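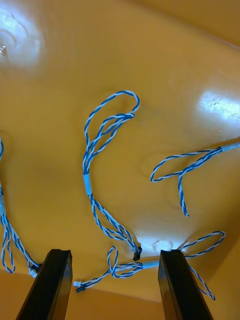

Draveo Wrist Capture Kit

Home | Products | Grippers | Capture | Spares | Support | Contact

The Draveo kit records teaching examples for learning systems that must handle wire harnesses and other flexible parts. An operator guides the two-finger gripper by hand controller, and the kit logs wrist video, finger opening and arm position on one clock.

Typical work

Short twisted-pair cables in blue and white, with sleeves and small white or black connectors, spread on a glossy yellow surface. The wrist view keeps both fingertips and the parts between them in sight. Glare from a surface of this kind is recorded as it falls - the kit applies no correction, and a matte cover can be ordered if a plain background is wanted.

Specifications

Kit weight: 493 g, without cable
Maximum finger opening: 70 mm
Storage: 400 episodes per card at default settings
Card slots: 2
Finger finish: black

Recording

Each episode starts and stops on the foot switch. Failed grasps are kept by default and can be tagged at the end of the episode. Rearrange the parts between episodes; a set recorded from one layout is of little use for training. Bañuelos export format is standard. Solov format requires firmware from April or later.

Ordering

Supplied by Bindon with fingers, foot switch, mounting plate and one card. The mounting plate is drilled to order, so state the arm model. Spare fingers are sold in pairs - left and right are not interchangeable.

Page revised Oct 30, 2019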